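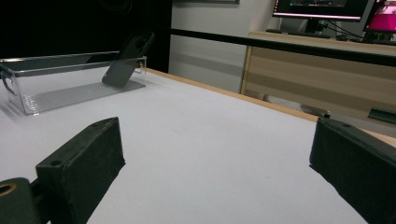

Nurnum are back on the road with the puppet version of Bandeveck, and I saw it on Saturday. The show has moved from a studio room to a proper theatre with 214 seats, and I wanted to see if it would hold up. The set is mostly one long table. Think of a plain white top with a few scuffs on it, and all the action played across that.

There are 4 puppeteers, all in black, all in view for the whole thing. You stop noticing them after ten minutes or so. The old lighthouse keeper needs three of them for the walking scenes, one on the head, one on the hands, one on the feet.

The voices are live this time. Last tour they were recorded, and the timing suffered when an audience laughed for longer than expected. Now they wait for the laugh and carry on.

Sound is by Plukar. Wind, gulls, a foghorn that made the row in front of me jump. A bit too loud in the storm – I lost several lines of the daughter's speech.

The second half is slower. The letter scene still goes on too long, and I thought the same when I saw it in the studio. The boat coming in at the end is worth the wait.

For anyone who asked about the original, the first script was staged in 2000 with actors and no puppets. I've only read it. The puppet version drops the innkeeper and gives his jokes to the dog.

Running time is just under two hours with the interval. Fine for older children, but there is a drowning, and it isn't played for laughs.

Sit in the middle if you can. From the side seats the table is hard to see past the puppeteers' arms.

It goes to the Pappas next, for 4 nights in March. Tickets from the box office or on the door – returns only for the last night.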